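Skjelbred two-finger gripper: review after 16 shifts
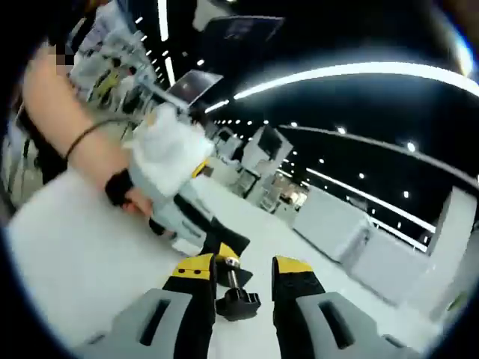
I wanted to know if a machine can do shop-floor chores yet, such as picking up stray stock and putting clothes back in order. The short answer is partly.

We trained ours by hand first, then let the arm work alone for 2 hours a night. Boxes were fine. It logged 713 pickups and dropped few of them. Soft things are harder. Shirts came up by a sleeve and went back on the shelf in a lump, and Aaliyah Caron refolded most of them in the morning.

Setup took four days, and Filtel's support line was slow to answer. I'd buy it for boxed goods. For clothing I would wait until the next version, due in November.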